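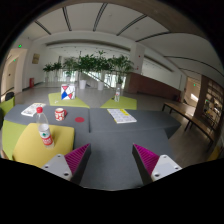

Two days at Prurnberg with a beginner and a toddler: stay in Kimstead or up at the resort?

Posted in Family trips, Winter

Hatsue Kudo

We are planning a short break at Prurnberg in February, two adults and two children. Our daughter is seven and has never skied. Our son is two and a half and will mostly be sledging and falling over. My husband skis reasonably well and I can get down a blue run if I'm not rushed.

I can't decide between staying in Kimstead and taking the bus up each morning, or paying for a room in Sterkemstead so we are next to the lifts. The difference in price is quite large for the same two nights. The Kimstead guest house includes breakfast and the Sterkemstead one doesn't.

Things I would like to know:

Is the morning bus manageable with a pushchair and skis, or would we be better off hiring everything at the top?
Do we need the full lift pass for our daughter if she is in lessons all morning?
Is there anything for a toddler apart from the sledging slope? I have seen a snow play area mentioned but the page about it looks old.

We will be coming by train and won't have a car. Thanks in advance.

Tags: Prurnberg, beginners, toddlers, no car

Aldo Mazza

We've done both, with children a bit older than yours. I would stay in Kimstead if it's only two nights, but book the room near the station end of town and not the one by the church. The bus starts at the station, so you get a seat. By the third stop people are standing, and by the time it reaches the church the driver sometimes waves and carries on.

The ride takes longer than the timetable says when it has snowed overnight. The first bus is the quiet one. The second is full of ski school children and their bags. Pushchairs have to be folded and go in the luggage hold with the skis, which is fine going up but slow coming down, as everybody's things are wet and look the same. Tie something bright to yours.

Don't carry hired skis up and down. Wada has a shop in Kimstead and another at the top, and the one at the top lets you leave everything overnight in their rack at no extra cost if you hired from them. It is 300 metres from the bus stop, flat, and cleared early. Reserve the child's boots before you come. They run out of small sizes in the February holidays and then you are offered ones that are "nearly" right.

On the pass: no, your daughter doesn't need the full one. Complete beginners use the moving carpet at the bottom, and the lesson price covers that. If the instructor thinks she is ready for the first proper lift on the second day, you can buy a half-day pass at the window next to the ski school. Keep the plastic card from the first day, or you pay the deposit again.

One more thing, lunch. The restaurant by the lifts gets very busy from noon. Either eat at half past eleven or bring sandwiches. There is an indoor picnic room under the ticket office with benches and a microwave, and you are allowed to sit there all day. It has a tap as well, so just bring bottles and fill them up.
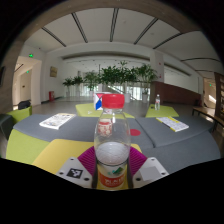 Water bottle with a red screw cap.

Take more to drink than you think. My two never asked for water on the snow and then had headaches on the bus.

Comments on this reply:

Hatsue Kudo – Very useful, thank you. Is the rack locked at night? And does the picnic room have a toilet nearby?

Aldo Mazza – The rack is inside the shop and the shop is locked. Toilets are across the corridor, with a changing table in the larger one.

Elikem Asante

stay at the top. bus is a pain with little ones

Comments on this reply:

Chiyo Sakamoto – It depends on the week. We had the first bus almost to ourselves in January.

Trygve Boström

I'd go the other way from Aldo, mainly on account of the younger one. If he still naps in the afternoon, a room in Sterkemstead means one of you can take him back for an hour while the other stays out. From Kimstead you lose the whole afternoon, as there is a gap in the buses after lunch. We did it from Kimstead the first year and I spent a lot of time walking a pushchair round the ticket hall.

The snow play area does still exist. It moved two winters ago and is now behind the ski school hut, not beside the car park as the old page says. It is a fenced bit of slope with tubes, plastic spades and a low snow maze. Under-threes go in free with an adult. It shuts at 3 pm, or earlier if the wind gets up. The sledging slope next to it is gentle at the bottom and a good deal steeper higher up, so start low.

If the weather is clear, take the gondola up as foot passengers. The top station is at 1,342 metres and there is a short flat path with a railing to the viewpoint. Pushchairs are allowed in the cabin but are no use on the path. Bring a carrier or be ready to lift him.

For the room price, try ringing the guest houses directly and asking whether breakfast can be added. Two of them did this for us and it came out cheaper than buying rolls and coffee every morning. Check the cancellation terms too, as they are stricter in the school holidays.

Comments on this reply:

Hatsue Kudo – He does still nap, so that probably decides it. I will ring round about breakfast. Do you remember whether the lesson meeting point is near the play area?

Trygve Boström – Same hut, the other side. Lessons meet by the blue flags at ten to ten.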